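Drustthorpe shoe cell gets new pads and a proper service routine

DRUSTTHORPE - The two-armed shoe handling cell at Zonusum's returns hall is back on full shifts after its first big service, and the people who run it are delighted with how it has come out. New finger pads are on both grippers, the wrist cameras have been set up afresh, and there is at last a written routine taped inside the cabinet door so that whoever is on the early turn can do the job without ringing round for help.

The cell is known on site as Mahuika. It takes shoes out of their boxes, turns them in front of its cameras and puts them back in the tissue, ready for the shelf. Shoes are a lovely, awkward thing for a robot to hold. A trainer squashes, a court shoe slides, and anything with a strap or a buckle has a hard bit exactly where you would like a soft one. Add a sheet of tissue paper that drifts about every time an arm goes past and you have a job that shows up every bit of wear in the machine.

Wear was what started all this. In August the team noticed that Mahuika had begun to let shiny shoes creep in the grip. It wasn't dropping them, or not often, but a shoe picked up square would be a few degrees round by the time it reached the box, and then the heel would catch the cardboard on the way down. The first thought was the arm. The second thought was the software, which got the blame for most of a week. In the end somebody took a torch and a damp cloth to the fingers, and there it was: the green pads at the tips had gone smooth on the inner faces, polished by cardboard dust as much as by leather.

New pads cured most of it on the spot. The rest took longer and was, to our mind, the more interesting part.

A fresh pad is slightly thicker than a worn one, so the fingers meet a touch earlier and the gripper thinks it has hold of something when it has hold of nothing. The closing point has to be taught again each time the pads are changed. On the old routine that was left to the end and often skipped. On the new one it comes straight after the pads go on, before anyone is allowed near the shoes: fingers shut on nothing, reading noted, fingers shut on a plain test block, reading noted, and the pair of numbers typed in together.

Then come the screws. The linkages on each finger are held with small silver screws that work loose very slowly, and a loose one gives you a finger that still opens and closes perfectly well but flexes sideways under load. Each now gets a dab of paint across the head once it has been tightened, which means a quick look in the morning will tell you if one has moved. It's an old fitter's trick and it works a treat on robots too.

After that it's the cameras at the wrists. They look out past the fingers, so if a finger has been off and gone back on a hair out of line, the arm will reach for a spot just beside the one it wants. A printed target goes on the table, each arm looks at it from several heights, and the offsets are worked out from there. The whole setting-up used to take most of a morning. It now takes 6 minutes a wrist if the table is clear and the lights are on, and a good deal longer if somebody has parked a trolley against the guard.

Only when all that is done do the real shoes come out. The team has settled on black ones with a raised pattern and a smooth strap for the last check. Black leather under bright lights is hard on the cameras, the pattern and the strap grip quite differently, and the tissue is waiting to be snagged. If Mahuika can manage a black shoe, the thinking goes, it can manage a white one! 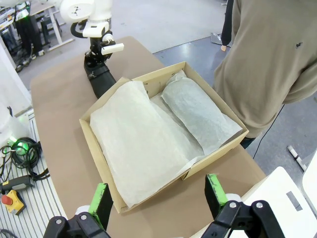 Two bundles in their tissue, with the green pads near the bottom.
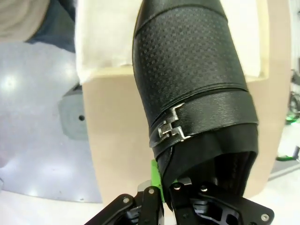
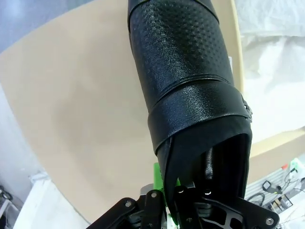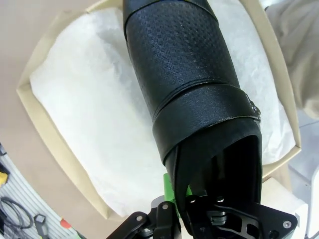 Keegan Lowther would like the black shoes brought in much sooner. He argued at the handover that the plain block is too kind a test, all flat sides and no give, and that a gripper can pass on the block and still fold the collar of a shoe further than it should. His suggestion was to hold one by the opening, tilt it slowly both ways and watch the strap from the side, before the camera step and again after it. "You learn more from a soft edge than from any number on the screen," he said, and he wants the second tilt written in as a rule.

The point was taken up on the spot, with one change. The early tilt will be done by hand control at low speed, so that a badly set closing point marks nothing worse than a scrap shoe. There is a crate of those under the bench, left over from the trial months, and it has earned its keep several times over.

Grip force was the other subject people kept coming back to. The old setting was a single figure for everything, chosen back when the cell handled mostly trainers. The new one starts gentle, lifts a little, checks whether anything has slipped and then adds more only if it needs to. It costs a moment on every pick and the team thinks it is worth every bit of that moment. Fewer creased collars is the hope, and the pads ought to have an easier life as well.

As for how long a set of pads should last, the answer for the time being is 575 picks, after which the cell puts up a reminder and carries on until the end of the shift. That figure was arrived at cautiously and will probably go up. The worn pads are being kept in labelled bags so they can be laid side by side later in the year, and there is already some friendly betting over which arm is harder on them. Money is mostly on the one that does the putting back, which spends its day rubbing past box rims and paper.

Dust has its own line in the routine now. The pads are wiped at the start of each shift and at the meal break with a barely damp cloth, no solvent, and left to dry with the fingers open. Tissue fibres get a soft brush round the linkages. The cable runs are checked at full reach on both arms, with special attention to the wrist, where a stiff cable can tug just enough to upset a camera that was perfectly happy when the arm was at rest. The stop button is tested every time, first thing, before anything else moves.

A spare pair of fingers has been built up as well, with pads fitted and screws painted, so that a tired set can be swapped whole and cleaned up at the bench. The first swap took four people, one of whom was mainly holding the lid of the screw tin. The most recent was done single-handed during a tea break.

Zonusum has a second cell on the way, Kulatov, which will sit alongside the first and use the same fingers and the same pads. Its table is in and its arms are due to be bolted down once the floor has been levelled. The plan is to set it up from Mahuika's routine line by line, with a pencil handy, and put right whatever doesn't make sense to someone coming at it fresh. Staff from the evening turn who would like to have a go at the camera step can add their names to the sheet by the kettle.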